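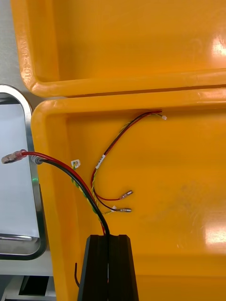
Wire harnesses in yellow trays at the Prirard cell. The gripper has hold of a red and black pair.

Prirard on wire handling as a service: what small shops get, and what they don't

Wire is still one of the things robots do worst. It bends, it springs back, and it rarely lies the same way twice. Prirard thinks there is a market in it anyway. The company sells a service it calls Givance: a robot arm, a gripper with a camera at the wrist, and a set of trained routines for picking up short harnesses and presenting them to a panel. The customer doesn't buy the arm. Prirard installs it, trains it on the customer's parts, and bills by the month.

We spoke with the company's product lead in October at the Georgiou building, where Prirard keeps its demonstration cell. The company asked that staff be quoted by role only.

The first question was why anyone would start with harnesses. "We started with them by accident," the product lead said. "Our first customer made control panels. They had tried two other vendors for screws and labels, and what they wanted help with was the wires. We said no twice."

What changed their minds was the tray. Early tests used parts hung from pegs, and the arm spent most of its time hunting for the end of a wire. With the parts lying in a shallow tray, the wrist camera gets a view of the whole harness before the fingers close. "It's a boring answer," the product lead said. "People want to hear about the model. A lot of the first year was trays."

A new harness type takes 488 recorded picks before Prirard will let the arm run it without a person standing by. An operator drives the arm by hand for those, normally over 5 working days. The customer can do the driving or pay Prirard to do it. Most pay the first time and do it themselves after that.

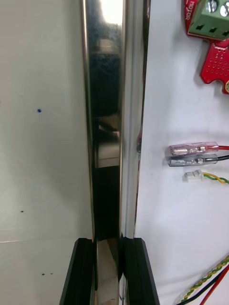 By the Workshop Automation desk
Filed under: Robots, Services, Interviews

We asked about metal. Polished parts are a known problem for cameras, and panels tend to sit in metal frames and near metal rails. The product lead did not argue. "A shiny bar is a mirror. The camera sees the room in it, it sees the gripper, it sees whatever red thing is next to it. Depth numbers on a surface like that are junk, so we don't rely on them there." Instead, the routines learn from plain color pictures and from the finger positions the operator used. The company also records extra picks whenever a customer's fixture has chrome or stainless parts in it, and charges for the extra time.

Terminals are the other sore point. A spade terminal has to face a certain way before it can be pushed on, and the service does not guarantee that. "We pick the wire up, we bring it to the spot, we hold it. If you need the terminal seated on a tab, a person does that, or we quote it as a separate job. We have quoted it 8 times and taken two."

That is a narrower offer than the sales page suggests. The page talks about "complete harness handling," and a buyer could easily read that as including the connection. When we raised this, the product lead said the wording was being changed.

The price is $2,140 a month for one arm on one station, with the gripper, the camera and remote support included. Fingers are treated as a wear item and replaced at no charge. Trays are not included. Customers can use their own as long as they are rigid and a single solid color, and Prirard will test them before signing.

Support runs through Wiltel, a contractor that also handles the installs. We asked what happens when the arm drops a part in the middle of a shift. "It stops and asks. Someone at the station can put the part back and press go, or Wiltel can look through the wrist camera and move the arm from their office. Nights are slower. We say an hour at night and sometimes it's more than an hour."

The minimum term is one year, and that may put off shops with seasonal work. The product lead said shorter terms had been tried and lost money, mostly on travel. There is a paid trial at the Georgiou site for anyone willing to ship a box of parts.

Recorded picks belong to the customer under the standard contract, but Prirard keeps the right to train on them. A customer can strike that clause and pay more. So far nearly all have left it in.

As for who should stay away, the answer came quickly. "If you build the same panel all year in big numbers, get a fixed machine. It will be faster than us. If you change parts every morning, we can't train that quickly. We're for the shop with a handful of harnesses that come back every few weeks."

Longer cables are next on the list. The current limit is set by the tray, and the product lead would not give a date for raising it.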